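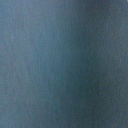 ## 4. Setting up a two-player battle

This section covers the set-up of a standard game of Lunura for two players. For three or more players, see Section 9. Read Section 3 (Building a force) first. Both forces must be written out in full before step 1.

### 4.1 What each player needs

- One force of up to 200 points, with its roster sheet
- 10 order counters
- A tape measure marked in inches
- The quick reference card

The players share one set of dice, one mission deck and one turn marker.

### 4.2 Choosing the mission

1. Shuffle the mission deck and place it face down.
2. Each player rolls one die. Re-roll ties.
3. The player with the higher roll draws two mission cards, keeps one and returns the other to the bottom of the deck.
4. Read the chosen card aloud, including the victory conditions.
5. If the card names an attacker and a defender, the player with the lower roll chooses which to be. Otherwise that player is treated as the defender for set-up only.

**Note:** The Brestden and Vivholm missions use the river rules. Remove them from the deck if you are not using river terrain.

### 4.3 Placing terrain

1. Divide the playing area into four equal quarters.
2. The defender places one piece of terrain in any quarter.
3. The attacker places one piece in a different quarter.
4. Continue in turn until each quarter holds two pieces.
5. Agree what each piece counts as: open, rough, cover or impassable. Write this on the back of the mission card sleeve if there is any doubt.

No piece may be placed within 4 inches of another, except for walls and hedges, which may touch.

**Caution:** Do not move terrain after step 5. Distances measured later in the game depend on it, and a shifted hill cannot be put back with any accuracy.

### 4.4 Deployment

1. The defender chooses a long edge. The attacker takes the opposite edge.
2. Each deployment zone runs the full length of its edge and is 10 inches deep.
3. The defender places one unit wholly inside the zone, then the attacker does the same. Continue until all units are placed.
4. If one player runs out of units, the other places the remainder in one go.
5. Units with the Scout trait are held back until both sides have finished. They then make one free move, defender first.
6. Place one order counter face down beside each unit. Keep spare counters off the playing area.

**Note:** A leader attached to a unit is placed with that unit and does not count as a separate placement.

**Note:** The Khoo Lancers may be kept in reserve even if the mission does not allow reserves. Mark them "R" on the roster. They arrive from the start of turn 2.

### 4.5 Before the first turn

1. Set the turn marker to 1.
2. Exchange rosters and check the points totals. A force over the limit must drop a unit, chosen by its owner.
3. Roll for first turn. The attacker adds 1 to the roll and wins ties.

Go to Section 5 (The orders phase).

Rules text: Nesrin Karakaya. Section last revised 23 Apr 2025.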